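Washing black cotton without fading

dunbar_jo
Two months of weekly washes and my black work shirts look gray at the seams. Cold water, regular powder. Is it the detergent?

Rondon77
Probably the powder. Switch to liquid and turn everything inside out.

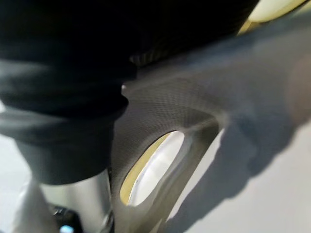
I also skip the dryer – line in the shade, even in August.

mustilia
Disagree about powder. A spin at 1,000 is plenty for shirts, and rubbing in a full drum does more harm.

dunbar_jo
OK, smaller loads first, then liquid.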